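# Chapter 7: Opening Things

By the end of Chapter 6 your robot could reach a point in space and stop there. That is enough to touch a door. It is not enough to open one, and the difference will take up most of this chapter.

All the work is done in the simulator, in the tiled room you loaded at the end of the last chapter. You don't need the lab arm. If your school's club is entering the Clollero meet, the door task there uses the same two-armed robot and the same kind of room, so nothing you write for this chapter will be wasted.

## 7.1 Why doors are hard

When you move an arm through empty air, you choose the path. When the gripper has hold of a handle, the hinge chooses it. Every point on a door travels along part of a circle, and the center of that circle is the hinge line. A gripper that holds the handle has to follow the same arc. If your program sends it in a straight line, one of three things happens: the fingers slip, the arm stalls, or the simulator reports a contact force that no real door would survive.
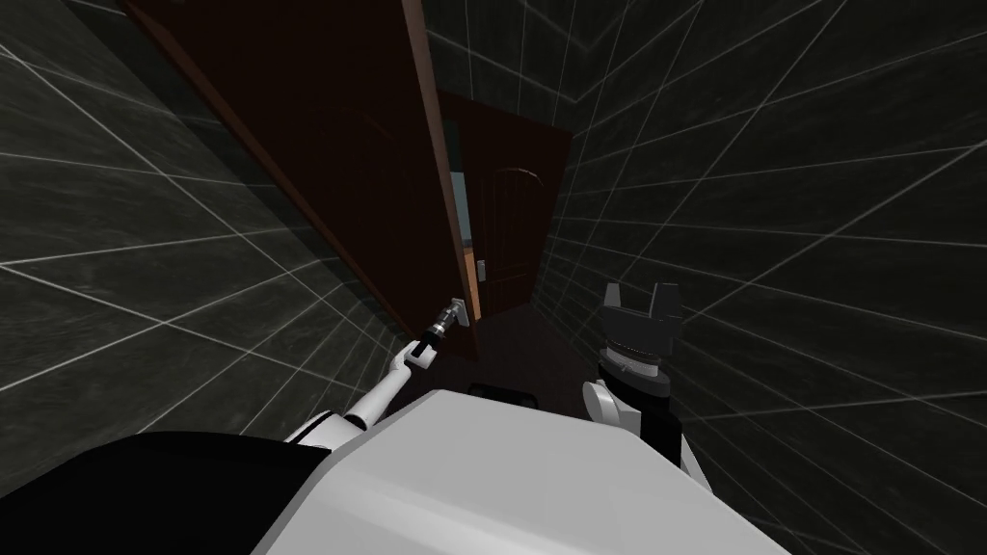
The arc has a radius, and you have to get it from somewhere. You can read it out of the model file, measure it, or let the arm feel its way along with a small pull and correct as it goes. We will do all three, in that order. The third is the one you would use on a door you had never met before.

The wrist also has to turn. As the door swings, the handle swings with it, and a gripper that keeps pointing the same way will end up twisted against the lever. In Chapter 5 we treated position and orientation as separate problems. From here on they are solved together.

## 7.2 The Ulen club's first season

Several exercises in this chapter come from the robotics club at Ulen, coached by Bonifacio Sarmiento. The club had 12 members in its first season and split them into 2 teams, one for each arm. Each team wrote its own code and tested it alone. Both programs worked. The first time the club ran them together, the arms met in the middle and locked.

The fix was dull and it worked. They wrote down, for each step of the task, which arm was allowed to move and where the other one had to wait. Sarmiento called this the parking sheet. You will write one of your own in Exercise 7.4.

The club also logged every attempt. Their first log covers 43 runs at a cabinet door, with a short note beside each failure. Most of the notes say the same thing: the gripper closed before it had reached the handle.

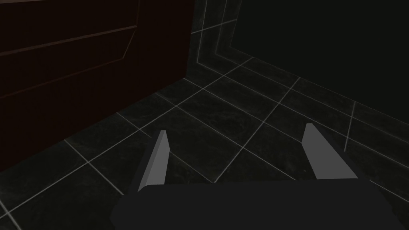
Closing too early is a common mistake in student code, and it usually comes from trusting the commanded position. The command says where the gripper was told to go. It doesn't say where the gripper is. Read the joint sensors, work out the fingertip position with the forward kinematics from Chapter 4, and compare the two before you close.

## 7.3 Grasping small parts

Handles and knobs are small next to the arm that reaches for them. An error that wouldn't matter when you push a box can make you miss a knob entirely.

Check three values each time the fingers close:

- the width between the fingers
- the force at each finger
- the time since the close command was sent

If the width goes all the way to zero, you have missed. If it stops early and the force rises, there is something between the fingers. It may still be the wrong thing, so compare the width with the size you expected.

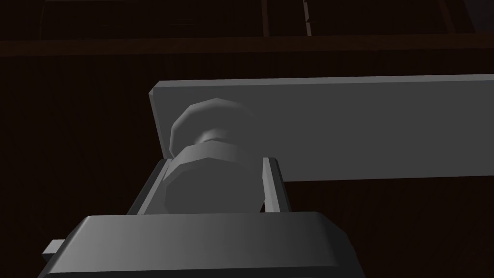

A flat-sided part is easier to hold than a round one, provided the fingers line up with the flats. If they land on the corners, the part may turn as they close. Simulated parts are often built from a small number of flat faces even when the real part would be round, so don't assume that a grasp tuned on a coarse model will carry over.

The Hendriks grasp table in Appendix B lists starting widths for the parts used in this book. Treat them as first guesses. The club at Ulen changed nearly all of them by June.

## 7.4 Planning for two arms

A double door gives you a choice. You can open one side and then the other with the same arm, or give each arm a side. The second way is faster if the arms stay clear of each other and of the walls. In a narrow space, the elbow is usually what hits first, and students tend to check only the gripper.

Before you write any code, sketch the room from above and mark how far each elbow swings out. 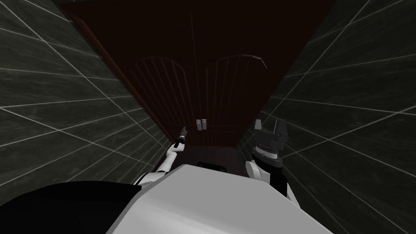

## Exercises

**7.1** Load the room and place the left gripper near a door handle without touching it. Record the commanded position and the measured position. How far apart are they?

**7.2** Write a function that takes a hinge line, a handle position and an opening angle, and returns the new handle position.

**7.3** Extend your function so that it also returns the gripper orientation.

**7.4** Write a parking sheet for opening a double door. Trade sheets with another group and look for a step where both arms could move at once.

**7.5** Run the Cosudstead door script for 2,000 simulation steps with the grip check turned off, then again with it on. Keep both logs. You will need them in Chapter 8.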